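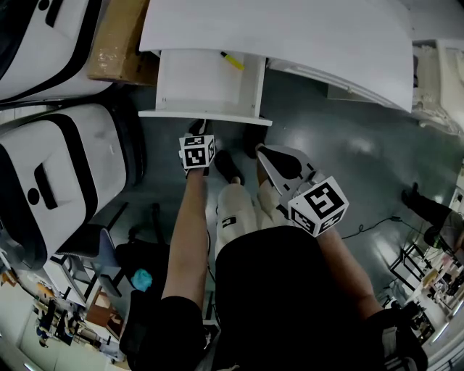
How to arrange a shared storage corner so that small things do not end up in the wrong place

I take care of the storage in our workroom, and I would like to have advice from people who did this before me. We have a white cabinet, white storage boxes with black handles, a shelving unit and a desk, and all of it stands on a painted floor that is easy to sweep. Large things are not the problem. The problem is the open compartment of the cabinet, under the top panel, which collects whatever a person had in the hand at the end of the day. At the moment a yellow marker lies in it, and the marker has a proper place in a cup on the desk. Next to the cabinet there is also a brown cardboard box, squeezed in between it and one of the white boxes, and it has become part of the furniture.

I attempted three things until now. First I put a paper label with the word "tape" in the compartment, and people put tape there for nine days and then again everything. Then I asked everybody to clear their things in the evening, which worked while I was present. The last thing was a small tray from Dutora, but the tray was filled and a second layer started on top of it.

My wall is 225 cm wide and I can not use more of it, the other side is needed for passing. I can buy a few things but I prefer to use the boxes we already own. They are good boxes, only they are closed and from the front you do not know what is inside. My questions are:

Should the compartment be left open with nothing in it, or should it get one fixed purpose?

How do you mark boxes which are moved often? Sticky labels leave glue on the plastic and I do not like how it looks after one year.

And what do you do with cardboard boxes that "somebody still needs"?

Thank you in advance, and excuse me for the long text. I wanted to describe it well.

Sayaka Kobori
September 21, 2022

Fuad Abera

Hello Sayaka. I had almost the same corner in a repair workshop where I was responsible for the materials, so I can tell you what remained after we tried many things.

An open space at hand height will always be used. I would not fight with it. Give it one purpose, and choose the purpose by looking at what arrives there by itself. If in two weeks you find mostly markers and pens, then it is the place for markers and pens, also when you had planned the cup on the desk. In our case it was measuring tapes and gloves. I was against gloves there for a long time, then I gave up and put in a low box for gloves, and the discussion was finished.

The box for this should be low and it should fill the width of the compartment. Your tray was probably smaller than the space, and then people put things beside it and afterwards on top. Measure the inside before you buy. I measured the outside one time and had to carry everything back to the shop.

For the labels: we used card holders that hang over the edge of the box or are fixed with a thin cord through the handle. Your boxes have recessed handles, so check first if there is an opening to pass a cord through. If it is closed at the back, you can take removable mounting strips, but pull them slowly along the surface – when you pull them toward you the glue stays. Old glue goes away with some cooking oil on a cloth, wait a little, then wash with dish soap. Please try it first at the bottom side of the box, where it is not visible.

On the card write what is inside with big letters, and below it with small letters the name of the person who knows about the content. The second line was more useful than the first one. When a box was overfilled I knew whom to ask.

About the stacking: heavy boxes go down. I know that everybody knows this. Still I found a box of over 20 kg on top of a box with paper cups. Also leave the boxes that are opened daily where nothing stands on them. If a person must lift one box to open another, he will put the thing on the chair and go home.

The cardboard box: write today's date on it with a thick pen, plus the words "goes away at the end of September", and send a message to all people who use the room. Usually the owner comes very fast. Open it before you throw it, naturally. One time I found in such a box the power supplies we had ordered new the week before.

Brandão

just get drawers

Lerato from the print shop

I agree with Fuad about the purpose, I disagree a little about the names on the boxes. With us people changed teams and the names were wrong after a few months, and then nobody dared to open the box of a colleague who had left. We write only the content and a color dot for the team.

For the compartment I can recommend the divided inserts from Stolura, you can shorten the walls with a knife. Endimport has similar ones for less money, but mine arrived with rough edges and I had to use sandpaper. With a divided insert every part is small, and a person who comes with a big object sees immediately that it does not fit.

One more point which is not in your list. If your gap between the cabinet and the boxes is as wide as a cardboard box, then a cardboard box will come back to it, also after you have removed the first one. Either push the boxes closer to the cabinet or put something there on purpose. I keep the flat waste paper in ours, standing, with a strip of wood in front to hold it. Check that the cabinet door still opens fully if yours has one at that side.

On painted floors please lift the boxes and do not push them when they are full. Ours has gray lines from one corner to the other, and I made most of them myself.

Sayaka Kobori

Thank you both (and thank you Brandão, drawers are not possible with my budget). I will note for 2 weeks what arrives in the compartment and decide after that. The message about the cardboard box is already sent. I received one answer, from a colleague who says it is not his, but he would like to have it if it is strong.

I looked at the handles too. I will order card holders with cord for one box, and if the cord does not go through I will try the strips on the bottom side first, as Fuad wrote.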